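Sirnden Centre - Workplace Inspection Checklist
Area: Level 3, Hunt Wing shared workrooms
Completed by: Finn Gerlach
Period: March
Form 268

1. Exits and walkways
Exit doors open freely from inside - Yes
Walkways clear to full width - No
Comment: Two archive cartons on the stair landing. Moved to the storeroom during the inspection.

2. Electrical
Test tags current - No
Comment: Tag on the kitchenette kettle has lapsed. Kettle withdrawn from use pending retest by Gollent.

3. Work surfaces and storage
Surfaces stable, edges undamaged - Yes
Personal items kept off shared tables - Partial
Comment: Occupants are reminded that phone accessories and the like should be stored in lockers at the end of each session.
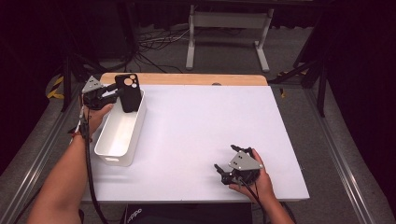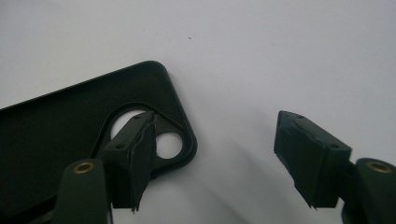 Item 3: white bin on table (first photo); dark green phone case (second photo).

4. Fire equipment
Extinguishers mounted and signed - Yes
Comment: Extinguisher 571 is due for service next quarter.

5. First aid
Kit stocked to list - No
Comment: Saline and medium gloves to be reordered - request lodged with stores.

Outstanding actions are to be entered in the Vutar register by the area supervisor.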